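Print this page | E-mail this page

Is the long cut of "The Benavides Hour" worth tracking down?

Posted by Walter Urrego, June 2026

I keep reading that the restored version of The Benavides Hour is some kind of lost masterpiece. I saw the short version years ago on a rented tape and thought it was a vain, shapeless thing — a director playing a director, surrounded by friends who laugh at everything he says. Now there's a cut with most of an extra hour in it, and the same people who ignored the movie the first time are using words like "essential."

I have my doubts. More of a bad movie is usually more of a bad movie. Has anyone here sat through the whole thing, and does the added footage change the story or does it only pad it? Also, is the Trutero disc the one to get? They want 300 for the box, which seems like a lot for one film and a booklet.

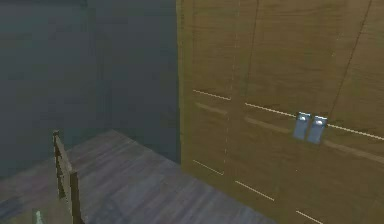 Wardrobe and wall, computer rendering.

Ro-un Sung

I've seen it twice, once in a theater in January and once on the disc, so I'll try to be fair to it.

The new material falls into two piles. The first is the dinner party, which ran maybe a minute in the version you saw and now goes on until you want to crawl under the table. Everyone is improvising and only one of the actors is any good at it. The second is a run of quiet scenes between the director and his brother, and those do change the story. In the short cut the brother shows up, shouts, and leaves, and you have no idea why he's so angry. In the long cut he lent the money for the picture and is watching it get wasted. The fight near the end makes sense once you know that. I still don't think it's well staged. The camera seems to be hunting for whoever is talking.

"Masterpiece" is silly. I suspect a good part of the praise comes from people who paid for the box. The press notes say the restorers worked from a print found in a storage locker, and they make a big deal of a first run of 1000 copies, numbered. Mine is 295. The number doesn't make the dinner party any shorter.

As for the disc, the picture is clean and the sound is not. Whole lines in the car scene are mush, and the subtitles are guessing at them too. The booklet essay calls this "a deliberate roughness." Maybe. I'd like to see some evidence that anyone on that set deliberated over anything.

If it plays near you, buy a ticket and sit by the aisle. I wouldn't spend 300 on it.

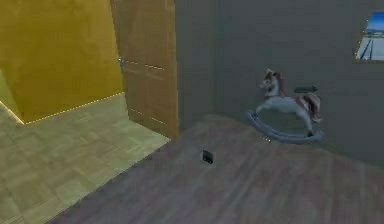
CALTADTON, June

Gradar

Disagree with the above. You people want everything tidy. The dinner party IS the movie, he's letting his friends hang themselves and he knows it. Watch his face when the toast goes wrong.

I will give you the sound. It's bad. It was bad in the short version too and nobody complained because they couldn't get through it.

Don't know about the box, I borrowed mine. The commentary track is two men agreeing with each other for over two hours and I turned it off. There's supposed to be a cheaper single disc coming but I have heard that about a lot of movies and am still waiting on most of them. If all you want is the scenes with the brother, skip ahead after the party breaks up, they're mostly in one stretch.

Contact us | Copyright the posters and this site | Back to top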